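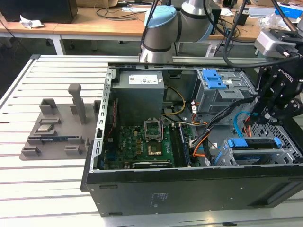 1 min read

Okay, old tower is open and on its side. Going in before I put it up on the Garkport swap page, wish me luck!

Side panel's off, so that's the easy bit done. I'd forgotten how many cables live in these things. Yellow, black, orange, one light blue SATA one that I swear has its own agenda.

Love the bright blue plastic tabs on the drive cage though. Favourite colour, and you can find them without a torch (my eyes are not what they were).

The socket bracket's flipped up so I'm keeping crumbs, sleeves and tea well away. Ask me about the last board. Or don't.

Plan is to pull the drives, wipe them, keep the power supply if it tests okay. Jutik wanted 30 bucks just to look at it. Thirty! I can look at it for free.

Someone asked what it's worth. Similar ones were going for 37 in August, so I'm hardly retiring.

Also yes, I'm labelling the cables this time. Masking tape and a marker, very high tech.

Does anyone near Garkport have a spare SATA cable, a longish one? Will trade for lemons, the tree's gone mad again.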